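# Jenach – spring check before launching

Boat: Jenach, 292 on the sail. Checked in May by me, with Anderson Batista on the other end of the tape measure.

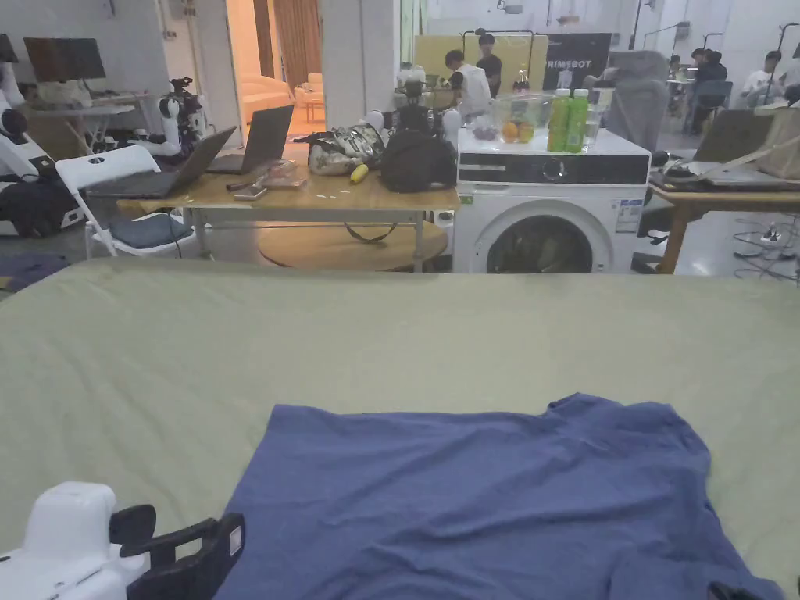

*Blue T-shirt laid out flat, with the table and laptops behind.*

I've stuck to the club's small keelboat sheet, and added my own comments where a tick didn't seem enough. OK means OK, WATCH means look again mid-season, FIX means she doesn't race until it's done.

## Hull and keel

- [x] **Topsides – OK.** Couple of scuffs on the port quarter from the Stistenent pontoon. Polished what I could and stopped there.
- [x] **Keel bolts – OK.** No weeping, no rust streaks, all the nuts tight. I was dreading this one!
- [ ] **Keel joint – WATCH.** Hairline crack in the filler at the front edge, same as last spring. I've put a pencil mark at each end so we can tell if it grows.
- [x] **Bungs and hatches – OK.** New O-ring on the aft hatch. The old one had gone flat as a ribbon.
- [x] **Buoyancy tanks – OK.** Soapy water round all the seams and not a bubble.

## Rudder

- [ ] **Lower pintle – FIX.** There's play in it, you can feel it knock if you waggle the blade. Anderson thinks it's only the bush, I think the pin's worn too, so I've ordered both.
- [x] **Tiller extension – OK.** Universal joint replaced last year and still nice and stiff.
- [x] **Retaining clip – OK.** Please don't take it off to "borrow" it for Dwivedi again.

## Mast and rigging

- [x] **Shrouds – OK.** Ran a rag up and down both, no snags. Tension is 200 on the gauge each side, mast straight by eye.
- [ ] **Forestay – FIX.** One broken strand just above the bottom swage. One is enough for me, she gets a new forestay.
- [x] **Spreaders – OK.** Retaped the tips. White tape, because it's what I had.
- [ ] **Main halyard – WATCH.** Furry where it sits in the clutch. I've swapped it end for end, and that should see us through to the autumn series.
- [x] **Split pins and rings – OK.** All taped. (I did find one ring on the garage floor and still don't know where it came from, so if you spot an empty hole, shout.)

## Sails

- [x] **Mainsail – OK.** Batten pockets restitched over the winter. Top batten still creeps out a bit in a blow.
- [x] **Jib – OK.** Two hanks swapped.
- [ ] **Spinnaker – WATCH.** Patch near the clew is lifting at one corner. Fine for light days, and I'd leave it in the bag for the Mistance passage race.

## Safety kit

- [x] **Buoyancy aids – OK.** Zips rinsed and waxed, whistles all present.
- [x] **Anchor and warp – OK.** Shackle moused with fresh wire.
- [ ] **Tow line – FIX.** Missing! Last seen on the rescue boat, I think. Must be on board, and it must float.
- [x] **Knife – OK.** In the cockpit pocket on its lanyard, and it does still cut.
- [ ] **VHF – WATCH.** Holds a charge but the volume knob is sticky.

## Trailer

- [x] **Tyres and lights – OK.** Nearside indicator bulb replaced.
- [ ] **Wheel bearings – FIX.** Offside one rumbles. They've done 3,000 miles since I last greased them, so fair enough. Loaded weight was 900 kg on the weighbridge, well inside the plate.
- [x] **Winch strap – OK.** New.

So that's four to fix – pintle, forestay, tow line, bearing. Forestay first please, as the rigger gets busy. I'll do the bearing myself if somebody can lend me a puller.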